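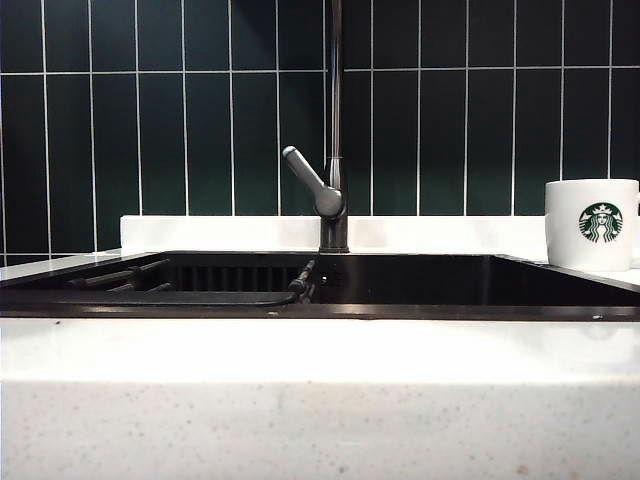

The Niletti in place, lever at rest, tile still cleaner than it deserves.

Niletti pull-down kitchen faucet, reviewed after one winter of dishes

I paid $219 for a faucet. The one before it came with the house and worked fine if you held the handle at an angle known only to my family, so you can imagine how the conversation went. I had also been told that a dark sink and green tile "need" a decent faucet. I have now lived with all of it since the first cold snap and have opinions.

First, the height. It is tall. The spout goes up like it has somewhere to be, and my stockpot fits under it with room to spare. The price of that is splash. Run it at full blast onto the back of a spoon and you will be wiping the ledge, the tile, and the front of your shirt. Half open is plenty for anything short of a roasting pan.

The lever is the best part. It moves with one knuckle, it stays where you leave it, and the hot side comes on gradually enough that I've stopped flinching. Mine is set up with the handle pointing up and to the left. I'm right-handed. Joaquín Mansilla, who installed it, asked me which way I wanted it and I said "normal," so that one is on me.

Now the finish. The box says "Smoke." At breakfast it's a dark gray, and at night under the lights it goes so bright you'd swear it was chrome. I ordered it to match the cabinet pulls and it does, for a few hours a day. Water spots show up in both moods. 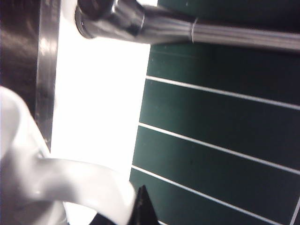

White mug and the business end of the faucet.

Rinsing cups is most of what this thing does in my house, and it's good at it. The stream is narrow and quiet, and it gets down into a mug without bouncing straight back out. The spray setting is another matter. It has one strength, which I'd call car wash, and it's of no use on anything smaller than a colander.
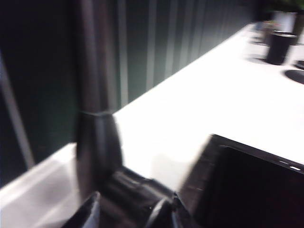
The counter is where I'd dock it. White shows every drip, and the base has a small seam that holds on to coffee grounds and whatever else washes up there. An old toothbrush gets it out. I wrote to the company to ask if there was a gasket I'd missed and got a cheerful reply telling me to use an old toothbrush.

Would I buy it again? Yes, in March, when Desmet marks down its kitchen stock and I would have saved enough for a nicer dish rack. Four stars. The missing one is for the spray.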